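Print this page
E-mail this page

Geddes Yarn Guild opens Borkness Hall for a month of free tatting and needle lace

GEDDES – Shuttles, bobbins and a great deal of fine cotton thread are heading to Borkness Hall this April, when the Geddes Yarn Guild throws open its doors for Knots & Picots, its first program devoted entirely to tatting and needle lace. Every session is free, beginners are very welcome, and yes, there will be tea!

The program runs to 16 workshops. Most are pitched at people who have never held a shuttle, and the guild is thrilled to be able to lend a starter kit to everyone who books: one shuttle, a ball of size 20 cotton in a colour you can see properly, a small hook for the joins and a printed card of the double stitch. Left-handed cards have been drawn up too, after plenty of requests at last year's crochet weekend.

Experienced lacemakers haven't been forgotten. The Tuesday evening group will work through split rings, beaded picots and the padded edging that gave the old Sotodard collars their firm, scalloped outline. Two of those collars are coming to the hall on loan from the Sotodard Textile Room, along with a cuff that was never finished and still has the thread hanging from it. Anyone who has ever lost count halfway around a ring will feel very much at home.

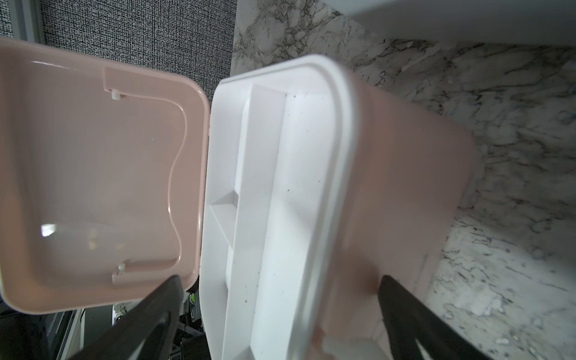 Bookings have come in faster than the guild dared hope, with 200 places taken in the first weekend, and the messages attached to them have been a treat to read. One woman wrote that she had her grandmother's shuttle in a drawer for years, had tried twice to learn from a book, and "could never get the knot to flip over until someone sat beside me and did it slowly." She has put her name down for three sessions and is bringing her sister.

Getting the knot to flip is the whole of the first workshop, and the tutors are happy to spend the full two hours on it. From there, learners move on to rings, then chains, then a bookmark with a proper tassel.

The month finishes with the Utach Edging, a single length of tatted lace made by everybody who comes along. The pattern is a simple five-ring repeat named for the Utach River, and the guild is aiming for 2000 rings in all. Members have been tatting since the new year and the tally stands at 1464, in every colour from cream to a very loud orange. Wobbly rings count the same as perfect ones.

Sessions run mornings and evenings at Borkness Hall, Geddes. Places can be booked at the hall desk or at the Geddes library counter. Please mention if you'd like a left-handed card or a large-print pattern. The hall has step-free entry from the car park side.

– ends –

Print | E-mail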